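April, evening

Set up the table properly this morning before anything else went on it. The top is light wood, measured at 900 mm along the front edge, and it still had yesterday's crumbs in the grain. Dry cloth first, then a damp one, then dry again. The holes in the top collect dust whatever I do, so I went into each with a cotton bud. Two came out black and I did them again.

Then the backcloth. It had sagged on the left overnight and was hanging in a belly between the clips. I took the whole thing down, shook it out on the landing and put it back with the fold lines running as near vertical as they would go. Ironing it would be the proper answer. The iron is at Stepan's and has been there for weeks. I asked him for it at lunch and he said he would look, and I have written it down again on the list under the extension lead, which he also has.

The clips along the top hold well enough provided the cloth is doubled over before they bite. On a single thickness they creep. I tried one of the new ones from Clila and it slid straight off, so those go back in the drawer.

Letters next. The adhesive pads had let go on two of them and I replaced the lot, four pads to each of the big ones and two to each of the small. Pads left in the box: 37. The yellow F leans slightly. I noticed it after pressing it home and decided against peeling it, as the last time I did that it took a layer of fluff off the cloth and would not stick again.

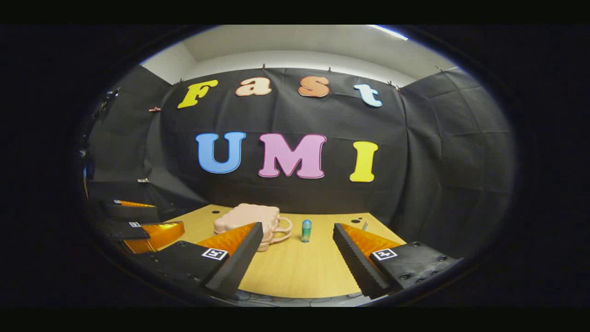 Severyn came by at half past three to go through the small things. We have agreed that whatever is on the table at one time should differ in colour and in outline, which sounds obvious but we had been getting it wrong. The peach block with the scalloped edges stays. So does the pink thing with the looped handles, and the little teal cylinder, which he likes to have standing up. He prefers them to the left of centre. I would spread them wider, but it is his list.

Everything else went into the Drolex box. He wanted it sorted by size and I wanted it sorted by colour, and we settled on size with a coloured dot on each bag. I wrote the labels in pencil. Lid does not quite close — a tray too many, I think, or the trays are in the wrong order. Will try the deep one at the bottom tomorrow.

The strip light is harsh on pale surfaces. I would like a sheet of diffuser for it. Olteo sell it by the roll, 100 cm wide, far more than I need. Severyn thinks Ivanyshyn will cut a length if asked. I have to ring them before ten.

Swept, bin out, damp cloth rinsed and hung over the radiator. Back ached from reaching up to the clips. Soup, and the second half of the radio play.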